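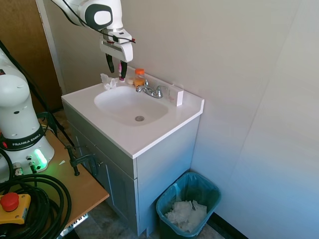 Fig. 1. Small vanity with an oval basin, a few things along the back and a wastebasket at the side.

Home | Course Pages | Handouts | Unit 4 | Print

Unit 4: The Bathroom Counter

Okay, bathrooms! I know most of you signed up for the kitchen units, but I could talk about counters all day (and my McIntyre group will tell you I have). A vanity like the one in Fig. 1 is a nice place to start. The top is small, the basin takes up the middle, and whatever you own ends up squeezed along the backsplash.

Start with the tissues. I always do trash first, before I touch a bottle or a cloth. Look at the back left corner in Fig. 1: one crumpled tissue on the counter, and a whole pile of them already in the basket on the floor. Pick up the strays, then decide about the bag. My own rule is that if I have to press the pile down with my hand, it's time to tie it up.

Then clear the back edge. Bottles, loose caps, little boxes, all of it comes off and goes on a towel. Caps go back on whatever they came from right away, or you'll be finding them in July. I give this part 20 minutes in the practice rooms at Milow, and that includes the arguing over what gets thrown out.

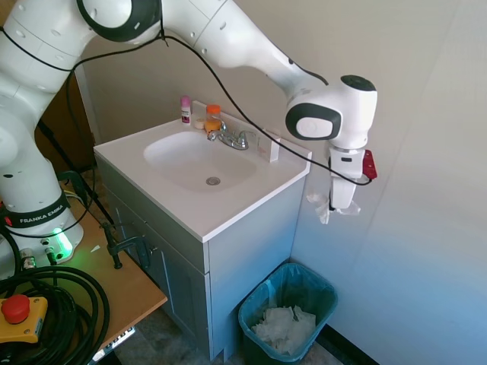 Fig. 2. Crumpled tissue over at the side of the vanity, with the basin and its round drain in the middle.

Wiping goes from the back to the front. Backsplash, then behind the faucet (use a corner of the cloth, your fingers won't fit), then the flat parts, and the basin last so the crumbs and hair have somewhere to go. Finish at the drain ring. I like the Clutik cloths for chrome, but an old T-shirt does the job too.

For next time: do your own counter at home, write down the order you used, and bring the Jidadura worksheet with the top half filled in. Pencil is fine!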